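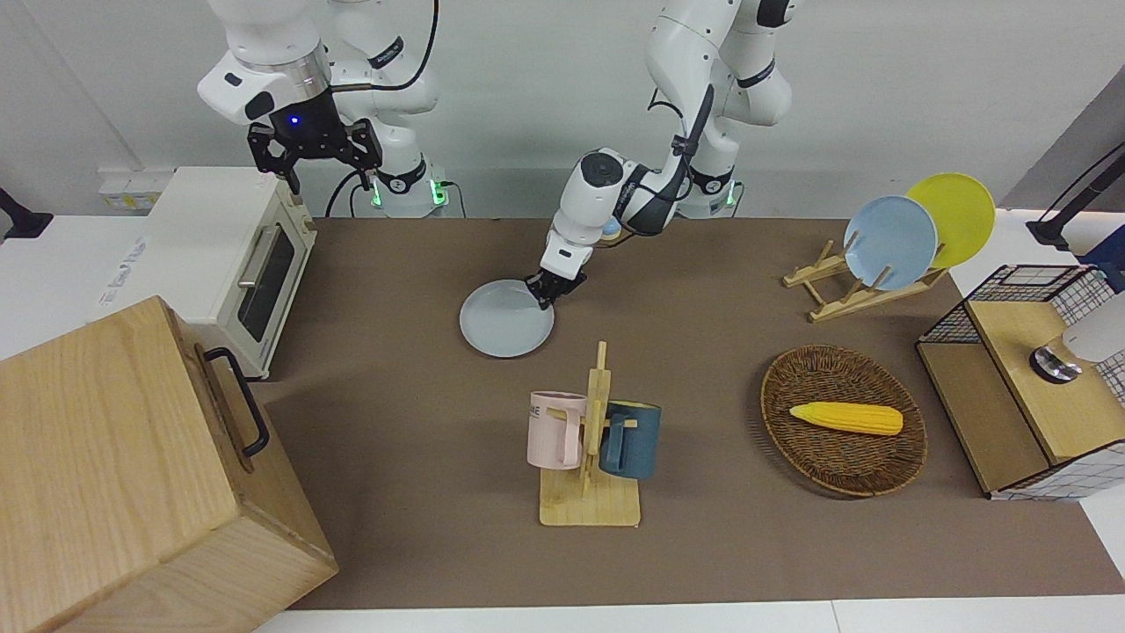
Bielecka Housewares to Open Kemton Store

KEMTON, 17th January – Bielecka, the family kitchenware seller founded in 1935, will open its first store outside the city center in the former Bimau bakery on Mill Street. The shop will stock 412 lines, from toasters and plates to baskets and mug trees.
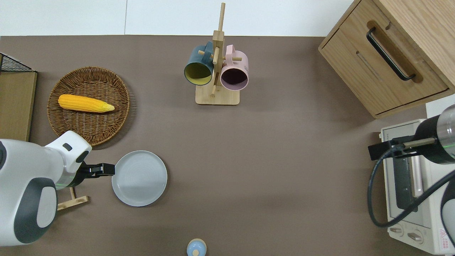
Store manager Stefaniia Karpenko has hired five staff, all from the Kemton area. "People here have had to drive over the bridge for a saucepan since December," she said. Opening hours will be 9 to 6, Monday through Saturday – Sunday hours are under review.

Parking is free for two hours behind the building.

Press contact: Corentin Texier, Bielecka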